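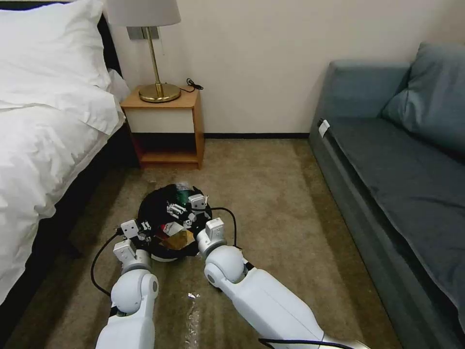

Basing 28mm on coasters or pennies? Settle this for me
Board: Workbench and Basing

SaggingRegiment wrote:
I have a Napoleonic Bavarian brigade two thirds painted and I have reached the part of the hobby I hate most, which is gluing little men to things. The old half of the army is on Drukard laser-cut MDF, four figures to a base, 2mm thick. Drukard stopped selling that size in April, because of course they did. So I can either rebase all 224 figures to something I can still buy, or find a match for the new ones and pretend I planned it.

My wife suggested cork coasters. I laughed and then I went and measured one.

What is everybody using? Please keep in mind that I own a saw but am not allowed to use it indoors.

GrapeshotGary wrote:
Kevel do a 2mm in nearly the same footprint. I say nearly. Put them side by side and the Kevel ones are a hair narrower, so your line gets a wobble in it on parade. On the table nobody will see it except you, and you will see it forever.

Don't do cork. It crumbles at the corners and your storage box will look like the bottom of a cereal bag.

third_line_reserve wrote:
Cork is fine if you seal the edges with thinned white glue, two coats. I've had the same cork bases on my Austrians since before this board had avatars. Gary says this about cork every year and every year I tell him the same thing.

GrapeshotGary wrote:
And every year I've seen your Austrians.

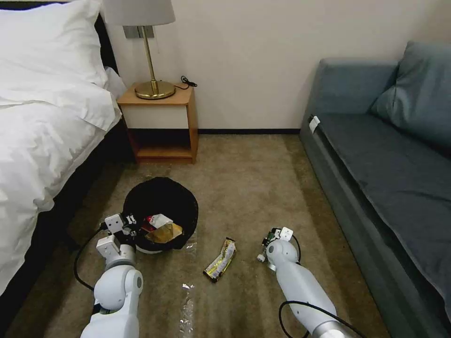 Reading time for this thread: 4 min

mudlark_miniatures wrote:
Back to the question before these two get going. Rebasing 224 figures sounds like a long winter but it goes quicker than you'd think, provided you never glued them with epoxy. If it was superglue, put the whole base in the freezer overnight, then slide a stiff blade under the feet. Most pop right off. The ones that don't will lose an ankle, and you will find out how you feel about pinning ankles.

If it was white glue, soak them in a shallow tray for an hour. The MDF swells up like toast and you just peel it away. Take your flags off first. I did not take my flags off first.

SaggingRegiment wrote:
It was epoxy. I was young and I wanted them to stay.

mudlark_miniatures wrote:
Then you are not rebasing. Buy the Kevels.

OldPalisade wrote:
I'm going to be the unpopular one and say steel. Thin sheet, cut to size, magnetic sheet in the box lid. Mine have gone down a flight of stairs in their box and every man was still standing at the bottom, which is more than I can say for me. Gesero will cut to any measurement you send them, so he could match the Drukard footprint exactly and stop fretting about his wobble.

Downside: the edges. File them. I mean it. I bled on a whole squadron of dragoons and had to call it facings.

third_line_reserve wrote:
Steel is half the thickness though. The new battalions will stand in a trench next to the old ones.

OldPalisade wrote:
So glue it to card first. It's a hobby about gluing things to things.

PikeAndShrug wrote:
Has he considered just doing nothing? My Saxons are on three different makes of base from three different decades and I tell people it represents the Confederation of the Rhine. You'd be surprised how many of them nod.

Also what rules are you playing? If it's the Krishnan set, the base size only matters for frontage and they let you fudge it as long as both sides fudge the same way. Page 47, in the little box everyone skips.

SaggingRegiment wrote:
It is the Krishnan set. I have played it for years and I did not know there was a box on page 47.

GrapeshotGary wrote:
I don't agree that the box says that. It says both armies should be based consistently, and "consistently" is doing a lot of marching there. At our club we read it as each army being consistent with itself. An army that's half one width and half another is exactly what it's warning you off.

PikeAndShrug wrote:
At your club you also measure from the tip of the bayonet.

GrapeshotGary wrote:
We voted on that.
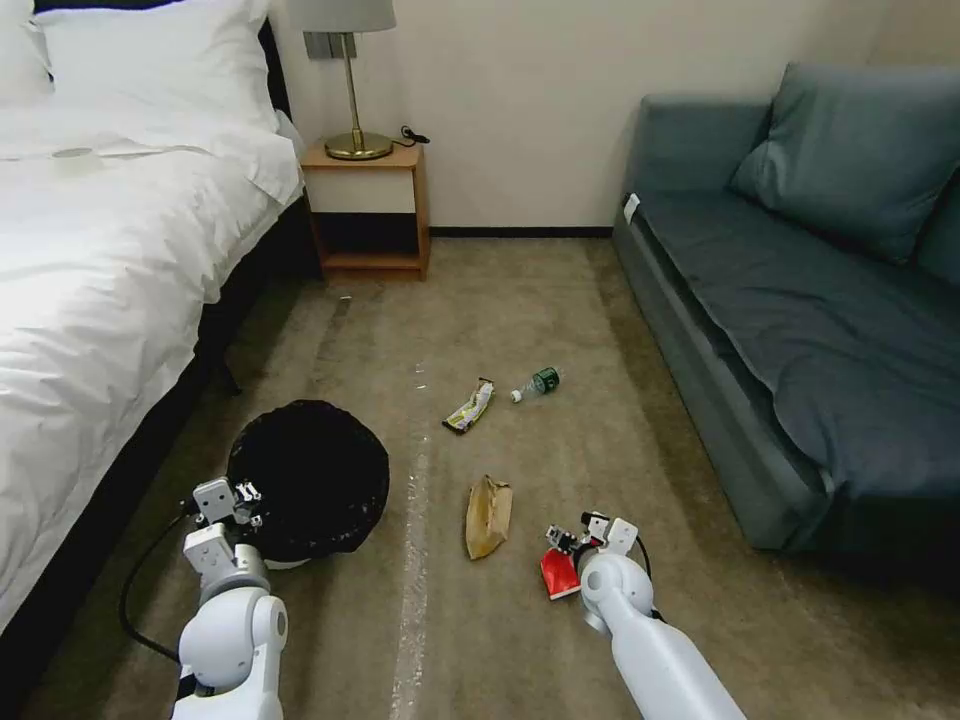 SaggingRegiment wrote:
All right, plain question. If I put the new battalions on Kevels, what do I do about the edges so they match the old ones?

mudlark_miniatures wrote:
Paint every edge on the old and new bases the same flat brown, then run the same sand and the same drybrush across all the tops in one sitting. Color is what the eye catches. Mix more brown than you need and keep the leftovers in a jar with a lid that closes. I also let the sand hang over the sides of the narrow ones by a grain or two, and that eats up most of the difference.

third_line_reserve wrote:
Seconding the jar. Brown from the same pot bought a year later is a different brown. I think they do it on purpose.

OldPalisade wrote:
Still say steel, but I'd go along with that. Use coarse sand under fine. Fine by itself looks like breadcrumbs once you drybrush it.

GrapeshotGary wrote:
Static grass over the joins too. In patches, please, and not all over like a putting green.

SaggingRegiment wrote:
Ordered 80 of the Kevels just now. That covers the rest of the Bavarians and leaves spares for the artillery, which I had forgotten I own. I also got a bag of the coarse sand.

The coasters have gone back in the drawer. I did try a grenadier on one and he looked quite comfortable.

third_line_reserve wrote:
Seal the edges, two coats.

GrapeshotGary wrote:
Do not.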